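Notebook - Playtest Group, Vustley office
Tue 17 January
Entry by Malcolm Cropper

Subject: matchmaking and turn timer in Rustbridge, browser build. Continued from the previous page.

The purpose of the session was to establish whether the shorter turn timer causes players to leave a match before the third round. The log taken overnight holds 782 completed matches and a smaller set of abandoned ones, which were saved in a separate file on the Haslam server. Bot matches were removed before any reading was taken.

Timer settings compared: 30 seconds (current) and 13 seconds (proposed). All other settings were left as in the public build, including the daily reward and the invitation screen.
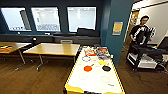 Observations, first part

Under the shorter timer, players placed their first tile quickly and then stalled at the trade screen. The trade screen opens with the full inventory list, and a player who owns many items must scroll to the bottom to find the confirm button. Several turns expired with the correct item already selected. The fault therefore lies partly with the layout, and the timer should not be judged on these turns alone.

A second matter was noted during the same matches. When a turn expires, the game plays the sound used for a lost round. Two testers took this to mean that they had been eliminated and closed the tab. The sound file is shared between the two events and should be split. 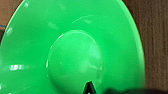

The abandoned matches were then sorted by the round in which the player left. Departures were heaviest in round two under both settings, so the timer cannot be the only cause. Round two is where the game first asks the player to invite a friend. The prompt covers the board and does not pause the clock. It is recommended that the prompt be moved to the results page. A ticket has been opened and assigned to the interface team.

Matchmaking was checked separately. The rating spread between opponents was set to its narrow value, and waiting times grew longer late in the evening, when few players are online. With the wide value, waits were acceptable but new accounts were paired with experienced ones.

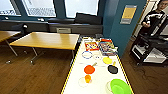 A sliding value has been requested, beginning narrow and widening every 6 seconds until an opponent is found. The same method was used in Zomotia and the code may be reused with small changes - the rating tables differ, and the guest account case was never handled there.

Open question: whether guest accounts should be rated at all. At present each guest begins at the middle rating and loses it when the browser is closed. My own view, entered here for discussion, is that guests should be matched only with other guests until they register.
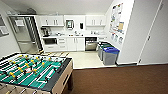 Lăcrămioara Cârstea: I do not agree with the last point. At quiet hours there are not enough guests to fill a match, and a guest who waits too long will not come back to register. Please test a low starting rating first, and keep the guest pool open to everyone. I would also like to see the round two figures again with the invitation prompt switched off, before any change to the timer is approved.

M.C.: Agreed as to the prompt. The next run will use the 30 second timer with the prompt off. Guest rating to be tested after that, on a separate build. Log files to be kept on Haslam under the usual folder.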